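The Long Slow Death of the Landline
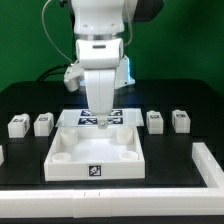
A white arm over a black work table, green backdrop behind.

Nine in the morning and Raed Chidiac is on the phone. The real one. Beige, curly cord, buttons the size of crackers. He holds up a finger. Wait. So I wait.

He has had the same number since he opened the repair counter at Khoury Hardware. Last four digits, 3294. Painted on the window, printed on the bags, stamped on the yardsticks they used to give away. People in Oteso know it by heart the way you know your grandmother's birthday. Then in November the letter came. Copper service ending. Please contact us to discuss your options.

"Options," he says, when he finally hangs up. "There's one option."

It's a familiar story by now, if you live anywhere with more cows than stoplights. The phone companies want out of copper. Old wire, expensive trucks, fewer customers every year, and the guys who know how to splice it are retiring. You can see their point. Nurkier, the carrier for most of this valley, had 300 copper customers left on the Oteso exchange when the letters went out. That's it. That's the whole list.

But look at who's on it. The hardware store. The vet. A lot of people over seventy. The elevator at the medical building, which has a phone in it by law and which everyone forgot about until the inspector didn't. Alarm panels. The gas station fax, still going, don't ask me what for.

And everybody up Itavero Road, where a cell phone is a flashlight.

I drove up there. One bar at the church, then none, then none for a long while. The road climbs past the old quarry and the houses thin out, and every one of them has that little gray box on the side wall. A woman feeding goats told me she'd been through three ice storms with the power out and the phone never quit once. Copper carries its own current, see. The lights go, the furnace goes, the dial tone's still there. She picked up the receiver in her kitchen so I could hear it. I hadn't heard one in years. It's a nice sound! Sort of an F, sort of an A, both at once.

The replacement is a box that plugs into the wall and runs off fiber or a cell signal, depending on what you've got. Comes with a battery. How long does the battery last, I asked Nurkier, and got an email back saying it depends on usage. Asked again. Got the same email.

Raed's had the new box on the counter since it was delivered. Still in the plastic. He has customers who call to see if a part came in and then talk for twenty minutes, and he's worried they won't like the way it sounds. There's a lag. Tiny, but you notice. You both start talking, you both stop. He demonstrated this for me with his cell phone and the beige one, walking back and forth between the paint shakers, saying hello to himself.

"Hear it? There. Hear that?"

I did, a little.

He isn't sentimental about all of it. The line crackles when it rains. The bill went up 3 times in one year and he has those bills in a folder, which he showed me, page by page. He called to complain and was on hold so long he rang up two customers and mixed a gallon of exterior white. When somebody picked up they tried to sell him television.

Still. There was a time a phone was a place. It was on the wall in the kitchen and you went to it. You answered not knowing who it was, and you had to be polite for at least a second. Kids stretched the cord down the hall and under a door. My brother wrote girls' numbers on the wallpaper in pencil, and my mother papered over them, and when we sold the house the buyers steamed it off and there they were. Debbie. Carol. Carol again, differnt number.

Try finding a phone book now. The library in Oteso keeps a shelf of them behind the desk, thin ones and then fat ones and then thin again, you can watch the whole town go by in the spines. Khoury Hardware is in every one. The ad hardly changes. Same hammer.

Nurkier says people can keep their old numbers, wich is what most of them asked first. Raed asked it first too. He made them say it twice and he wrote down the name of the person who said it and taped it next to the register.

The beige phone rings again while I'm packing up. Somebody needs a toilet flapper. He knows the voice, knows the toilet, tells them two-inch and he'll set one aside. Then he asks about the hip.

I let myself out.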